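周六 阴

早上八点起来,烧水,吃了昨天剩的馒头。上午把要寄给阿米鲁尔(Amirul Simanjuntak)的旧书理出来,都是他点名要的恐怖小说。箱子还差一个,下午再去买。

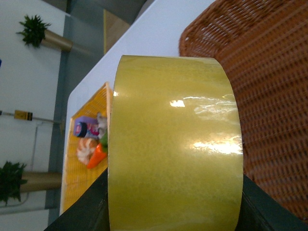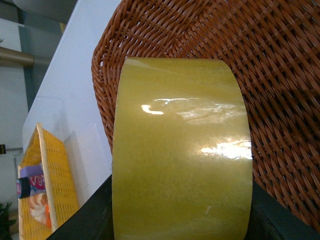
黄胶带,大卷的。

读书

《曼杜姆》第二部今天读完,一共307页,从129页开始才算进正题。第一部讲肯姆维尔镇外的墓地被人挖开,死人陆续回到镇上,各过各的日子。第二部接着写神父贝内什追查最后一座空坟,追到山里的修道院,发现院长早就知道这件事,还替他们瞒了很多年。

喜欢的是前半段修道院的部分。作者写祷告写得很老实,神父念到一半忘了词,只好从头再念,这种地方比后面的打斗好看。追逐那几章太长,地名换得又快,我翻回去查了几次地图。院长的死也草率,两段就交代完了。

译文大体通顺,只是同一座桥前后译了2个名字,害我以为是两处地方。

晚上

给阿米鲁尔写信,说了上面这些。他上回来信说第二部不如第一部,我不太同意,第一部的对话太啰唆。他还问我自己那篇写得怎么样。写了将近4000字,主角还没走出火车站,开头恐怕要删。

第三部听说由普罗姆斯特德出版社接着出,书店的人讲不清时间,让我过完年再问。

十一点半,睡前翻了几页诗集,没看进去。明天把信抄一遍,夹在书里一起寄。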